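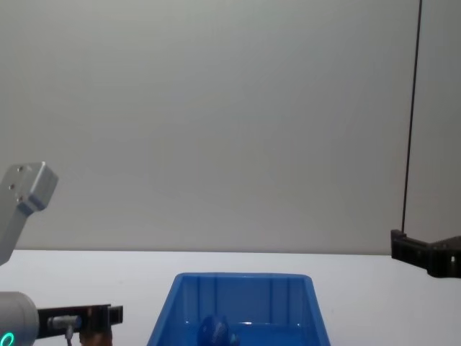
Robot arm against a pale grey wall

Soil moisture readings stuck at the bottom of the scale after winter. Is it the sensor or is it me?

Posted by Divina Lumbao in Field Equipment & Sensors

Hello all, first post in this part of the forum though I've been reading the cover crop threads for ages. We grow sweet corn and dry beans on a silt loam, and last spring we put in Kutby moisture probes, one shallow and one deep, at two spots in the lower field. They worked nicely all summer and saved me a lot of walking around with a shovel (my knees were grateful!).

I left them in the ground over the winter, which the dealer told me was fine. Then in February, when we had that thaw, I looked at the readings and the shallow one at the north spot had dropped to almost nothing and has stayed there ever since. The deep one right beside it looks normal. I dug a little hole nearby and the soil was so wet it stuck to my glove, so I know that reading can't be right. Batteries are fresh, and the logger is talking to the base station without any trouble.

I'd hate to buy a new probe if there's something simple I can do first. Has anybody run into this? And is there a good way to test one without sending it off? Thank you in advance, I know you're all getting ready for planting too.

Eamon Dunne

Mine did that too. I replaced it. They don't last, in my opinion, and the Masus ones are no better. Get a soil probe and use your hands.

Sunil Ekanayake

Hi Divina, and welcome! Don't throw it out yet. What you're describing sounds an awful lot like an air gap, and I've had it happen on my own place more than once.

When soil freezes and thaws it heaves, and a shallow probe gets pushed around a good deal more than a deep one. Even a small gap along the prongs will pull the reading way down, as the sensor is then measuring mostly air. The deep one sits below the worst of the frost and never notices. A silt loam like yours heaves about as badly as anything, I'm sorry to say.

Here is what I'd do, and it only takes an hour or so once you have your boots on. Find the cable and dig down beside it, not on top of it, with a hand trowel. Go slow near the bottom. I cut through a cable once because I was in a hurry to get in for lunch, and that was an expensive sandwich. Once you can see the probe, look for a crack or a hollow along it. Take it out, wipe it off, and look over the cable for chew marks while you're at it. Mice love that jacket.

Then test it in a bucket. Hold it in open air and write down the reading, then put the prongs all the way down into plain tap water, keeping them away from the sides, and write that down too. If you see a big jump between the two, the probe is very likely fine. If it barely moves, swap the plugs at the logger with your good deep one before you blame the probe, because a bad port looks exactly the same. I had a Doherty logger with a corroded port that cost me two perfectly good sensors before I figured it out.

If it passes, put it back into undisturbed soil, in the side wall of the hole and not in the loose fill. Push it straight in and don't wiggle it. Pack the dirt back in layers so water won't run down the hole and give you a false wet reading. Give it a good rain or two to settle before you trust the numbers.

As for leaving them in over winter, the dealer isn't wrong, the probe itself will usually survive. I pull my shallow ones after harvest anyway and leave the deep ones be. I've got 16 shallow ones now and it makes for a long afternoon, but it's a pleasant enough job if the weather holds and you bring a thermos.

Let us know what the bucket says!

Siobhán Noonan

Seconding the bucket test. One thing to add, check the soil type setting in the logger menu. Ours went back to the factory setting when the batteries were changed and the readings were off until we put it right. It wouldn't explain a number as low as Divina's, and it would probably affect both depths, but it takes a minute to look. Also, tie some bright flagging tape to the cable when you rebury it. My husband found ours with the cultivator.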